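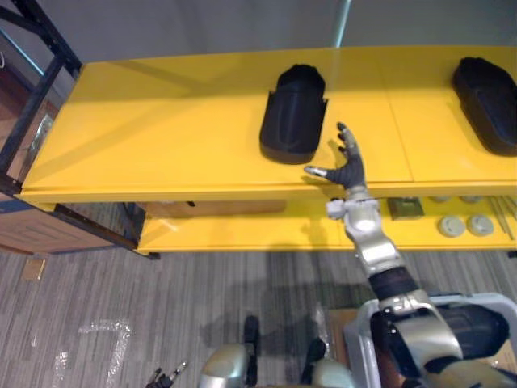
Yellow shelf with two of the black molded pieces.

2020-01-20, Hadville workshop

Humidity log first. Store room was at 73 percent when I got in, so the veneer stays wrapped another day. Lesia reset the dehumidifier and emptied the tank.

Glue test for the Kodikara stools: 8 joints clamped, old batch on the left bench, new on the right. Leave overnight. Pull them with Chidubem after lunch tomorrow.

Still no invoice from Fokberg. Iresha to call. Need more 120 grit before June order goes in.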